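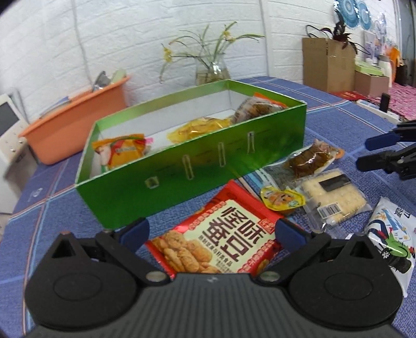 Wasthorpe snack counter moves to open-box packing

March 2020

The Plultis shop in Wasthorpe has changed the way it packs mixed snack orders. Single packets are now placed in long, open cardboard boxes and checked at a table before the lid sleeve goes on. Until now they were sent out in bags.

Riet Verbruggen, who runs the packing tables, said bags let the crimped ends of the packets bend and split in transit. The box holds packets upright in one row. A standard order is 16 packets, with bean snacks such as 怪味蚕豆 (coated broad beans with a sweet, salty and spicy flavor) packed next to lighter items.

The shop sent out 582 boxes during the trial and took back four with damaged packets. Tables are covered with woven cloth, which keeps slick plastic packets from sliding while an order is put together.

"The order of packing matters more than the box," said Harvey Pelletier, who wrote the new packing sheet. "Heavy packets go in first, at the ends."

Boxes are supplied flat by Tranon and folded on site. The shop has stock for more than 760 orders. A shorter box for small orders is due in April.

Recent items
Tranon adds second cutting line
McKinnon warehouse changes pickup hours
Shelf labels: what the new sizes mean

This site uses cookies. By continuing to browse you accept our cookie policy.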